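Kitchen share shelf reopens in April

The share shelf at Kurnberg House is back after the winter break.

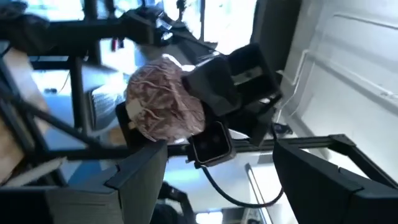

A mottled pink and brown bundle in white mesh.

Residents can leave sealed dry goods, whole fruit and vegetables on the two lower racks from 8 a.m. Please put a date on anything you leave. Items still there after 15 days go to the compost bins behind the Pedance Street entrance.

Last season 31 households used the shelf, up from the year before, and we would like to reach 80. A starter grant of $100 paid for new bins and labels. Cooked food, opened jars and frozen meat can't be accepted.

The sign-up sheet for the Saturday soup lunch is on the same wall. Bring your own bowl. Mohammed-Awal Essien is keeping the shelf list this year, and questions can be left in his mailbox by the side door.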